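Treltmont Equipment Reuse Project
Progress report to the Hollis Fund
Reporting period 5, submitted 7 Aug 2026

1. Purpose of this report

This report covers work carried out under the Hollis Fund grant in reporting period 5. It sets out intake and output, the condition of stock, spending against the agreed headings, and the changes we ask the Fund to note. The format follows the one agreed at the start of the grant, except that storage and transport are now reported together.

2. Position against the work plan

The project collects retired office computers from public bodies and small employers in the Treltmont area, removes stored data, repairs what can be repaired and passes the finished machines to schools, advice centres and households on the referral list. Units that cannot be repaired are stripped for parts, and the remainder goes to a licensed recycler.

By the end of July the project had taken in 2,398 units since the grant began. This figure includes desktop computers, laptops and small servers. It excludes monitors, which are weighed on arrival and recorded in kilograms, and it excludes loose keyboards and mice.

During the period 225 units were issued to recipients. The target in the work plan was met in the first and second months and missed in the third. The shortfall in the third month was caused by a late delivery of replacement drives. The drives have since arrived and the backlog is being worked through in order of referral date.

3. Intake and sorting

All incoming units are given an asset number at the door and sorted into one of three grades. Grade A units start, pass the memory test and need only cleaning and a new drive. Grade B units need one or more parts. Grade C units are held as donors.

The grading sheet was revised in this period. The old sheet asked for a single overall mark, and two people grading the same machine could reach different results. The new sheet records the power supply, board, processor, memory, drive bay and case separately, and the grade is worked out from those entries. Sheets completed before the change have not been re-marked. Stock totals by grade therefore mix the two methods and should be read with care until the older units have left the store.

Intake from the Cisholm depot was lower than forecast. The depot is changing its own equipment on a slower cycle than it first told us, and the next collection has been put back to the following period. The van booking has been moved at no charge.

4. Repair and parts recovery

Desktop towers remain the largest group in stock and the easiest to work on. Most can be brought back into use with parts already held. The usual faults are failed drives, worn fans and flat clock batteries. Board faults are less common and are not repaired at component level under this grant – the board is replaced from donor stock or the unit is regraded.

Processors are removed from grade C boards where the model is one we can reuse. They are stored in labelled trays, by model and date of removal. Boards are then checked for bent or dirty socket contacts before being shelved as spares or sent for recycling.
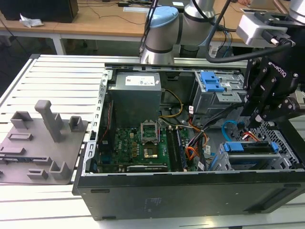 Dell desktop with its side panel off and the CPU socket open.
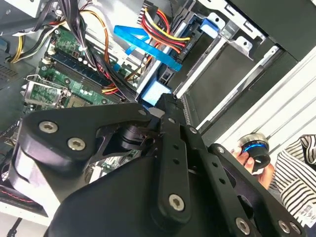 How does the project decide whether a desktop is worth repairing?
The cost of bought-in parts is compared with a fixed ceiling for that type of machine, and the unit must also be able to run a supported operating system. If either test fails, it becomes a donor.

The ceiling was last reviewed in July and has been left unchanged. Prices for second-hand memory have risen, but the stock recovered from donors covers expected demand for the next period.

5. Data removal

Every drive is either wiped with the Rident software, which produces a certificate for each serial number, or physically destroyed. Certificates are sent to the donor organisation and a copy is kept with the asset record.

An internal check of the records found 7 certificates filed against the wrong asset number. In each case the drive had been wiped and the certificate was valid, but the last two digits of the asset number had been entered in reverse order. The records have been corrected and the donor organisations told. Asset numbers are now scanned at the wiping station and can no longer be typed in by hand.

Solid-state drives that do not respond to the secure erase command continue to be destroyed. This reduces the number of drives available for reuse. We do not propose to change the practice.

6. Storage and transport

The store is close to full. Racking along the rear wall has been raised by one level, and grade C units are now stripped within the period in which they arrive. Before the change, some had been held whole for two periods or more – this was the main cause of the crowding.

Transport costs were below budget owing to the postponed Cisholm collection. The underspend will be needed when that collection takes place and is shown as committed in the accounts.

7. Spending

Spending on staff, premises and insurance was in line with the budget. Spending on drives was above the period budget, as the late order and the regular order were invoiced together. The yearly total for drives is still expected to come in under the agreed limit. No money has been moved between headings.

8. Risks

The main risk is the supply of drives. A second supplier has been approached and has quoted a slightly higher unit price with shorter delivery. We intend to place part of the next order there as a trial.

The second risk is storage, as set out in section 6. If the Cisholm collection is larger than forecast, short-term space will be needed. A quotation will be obtained before the collection date is confirmed.

9. Matters for the Fund

The Fund is asked to note the revised grading sheet, the correction of the certificate records and the postponed collection. The Fund is asked to approve the use of a second drive supplier. The full stock list and the spending table are attached as separate files.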